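FOR IMMEDIATE RELEASE
3 Jul 2020

Manurung opens its Reltideck play-food line for home kitchens and classrooms

I've been making pretend groceries at Manurung for five years now, and I don't think I've ever been this excited to tell people about a cucumber. Our new Reltideck line ships this month — 26 pieces of play produce, from peas in the pod to a very handsome eggplant — and the cucumber is the one I kept sneaking home in my bag.

We spent most of the spring on color. Kids notice! An early green came out so bright that my niece called it a pickle from space, so we went darker, and then a bit darker again. The shape took a while too, because I wanted it long enough to look right on a toy cutting board and still easy for a small hand to pick up off a table.

The full set comes with a shopping list pad and five recipe cards (the cucumber salad card is my favorite, and yes, you can make the real one from it). Teachers can order single vegetables by the piece, which a lot of you asked for after the Grostance fair. Lost your carrot behind the radiator? Just get another carrot.

Orders are open now through our shop and at Clitov stores. For samples or a price sheet, write to me, Darcy Després, at the Manurung press desk, and mention item 1803 if it's the cucumber you're after.

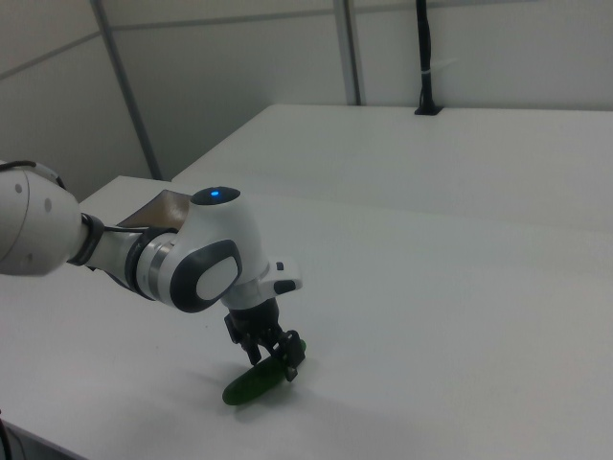 Trinh Tôn wrote back to ask whether the recipe cards could be ordered without the vegetables, as her class already has a full crate of play food and would just like something new to cook with it.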